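About Masia

Masia is a bottle sorting and recycling advice business with two partners and a yard. We take bagged drink containers from cafés, schools and apartment buildings, sort them by hand and by color, and send them on in bales. We also teach, when people will have us.

Lucimara Conceição and Asger Thorlacius started it after working together at a much bigger hauler, where both of them grew tired of writing brochures. The brochures had leaves on them. They said every bottle counts. Lucimara wanted to know what every bottle counted toward, and she never got an answer she could use. So you won't find a leaf on this page, or a promise about the planet.

What we think about bottles

A lot of recycling advice gets passed around without anyone checking it. Crush your bottles. Don't crush your bottles. Caps on, caps off. We have heard all four from people who sounded very sure, sometimes in the same meeting. Our own view is that the right answer depends on who picks up your bags and what happens at the other end, and that anybody who gives you one rule for every town is selling a poster.

Green plastic is a good place to be suspicious. It looks the same as clear to most people dropping it in a bin, but colored plastic can have fewer takers, and a buyer who wants clear may not want it mixed in. We keep green separate from the first table onward. 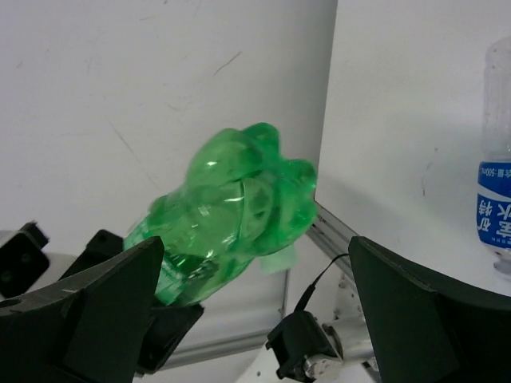

Green drink bottle, squashed and twisted.

Crushing is the other argument. A flattened bottle saves room in the bag, which matters if you live on the fourth floor. It can also hold on to whatever was left inside, and a folded label is harder to read. We accept them crushed or whole. Please empty them first. If your hauler tells you something different, follow your hauler.

How we work

Everaldo Trindade runs the yard and decides what gets refused. He is not easily talked around. Every new customer gets a trial pickup, and he opens the bags with them present, so that later on we aren't arguing over what "mostly bottles" meant. Xinyi Fu handles the accounts and writes the monthly sheets. These say what came in, what went out and what we had to throw away. Some customers don't enjoy the last column. It stays in.

Our best month so far was July 2023, when we shipped 1334 bags. We mention it because people ask for a number. It doesn't tell you how clean the bags were, and we'd be wary of any firm that puts a figure like that in large type at the top of its page.

The team is 7 people including the partners. The school visits are led by Tarcísio Tavares, who brings a sack of mixed containers and lets the students sort it badly before he explains anything. He covers caps, necks, labels, and why a bottle squeezed out of shape is still a bottle.

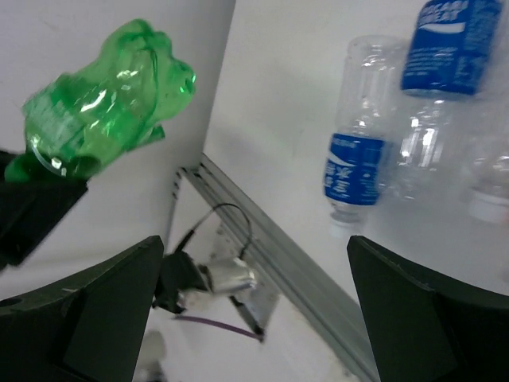
What we don't do

We don't take glass, foam trays or garden pots. We don't issue certificates, and we don't supply logos for your front window. We have been asked whether we can call a customer "zero waste" in a letter. We can't, and we'd like to see the letter from someone who can.

Getting in touch

We pick up in Brakulov and Macedo, and in Virkusau every other week. Call the yard before noon if you want Everaldo, or after lunch for Xinyi. School visits for the fall are booked in August and fill up fast, so ask early and tell us the age of the class.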